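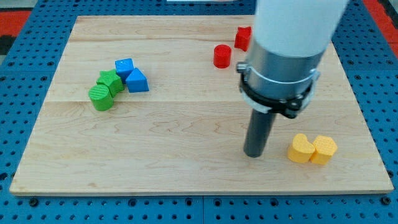
Slide 4. Block sorting, club entry

Go slow on this one. The Taltus team will tell you their pushing task is solved. Ask what "solved" means. They count a run if same-color blocks end up touching, and they get three tries.

Numbers: 900 practice runs, 70 percent on their own board. At Sturnasetti, under different lights, they didn't post a score. Say that out loud and pause.

Credit where due, the students wrote the scoring sheet themselves. I'd still want a stranger to set out the blocks.

Next slide: Skotell rules.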